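Re: [cell-maint] wrist cable on the Takagi arm, again
Fri, 4 February 2022
From: Wendy Cropper
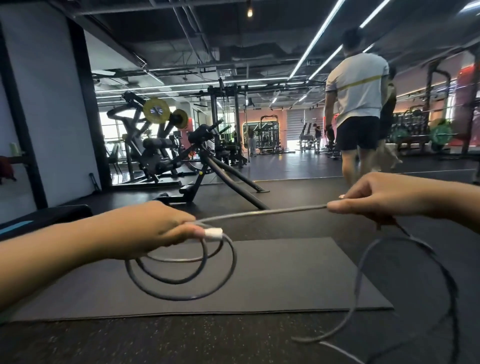 Gemma, quick one before I go, sorry for the fragments.

Swapped the wrist harness this morning. Old one was chafed through the sleeve right behind joint 5, same spot as in January. Shield showing, two conductors nicked. So your encoder fault was real and not the drive.

Gemma Haworth wrote:
> Cell went down again on second shift, encoder comm fault on J5. Cleared
> it, ran 36 parts, same fault. Only seems to trip when the arm reaches
> over to the outfeed. Do we order a drive from Grestetti or is it the
> cable? Also what is the right amount of slack at the wrist, the Mullora
> sheet just says "adequate".

No drive. Please don't order one, they won't take it back.

Slack — put J5 and J6 at the far end of travel, both directions, then clamp. Not at home position. It was clamped at home last time (me, probably) so it pulled tight on every outfeed reach. You want a lazy loop that never goes straight and never touches the casting. Dont zip tie the loop to itself, it needs to roll.

Other stuff while the guard was open:

- new sleeve, the braided kind, other one goes stiff
- moved the rear clamp back one hole
- greased J5, was due at 3000 hours and we were over
- battery pack changed with power ON so the zero is fine, checked against the witness marks anyway
- ran it at 8 percent, then half, then full. No fault so far but thats only nearly an hour

Still to do: the outfeed approach point is dumb. It flips the wrist right over when it could come in from the side. If somebody at Vemdale has a cleaner path for the same cell please post it, I'd rather fix the move than keep buying harnesses.

Gemma can you look at the sleeve Monday and put harness inspection in the log every 2000 hours. Spare is on the shelf behind the controler, the box is open but its the right one.

Wendy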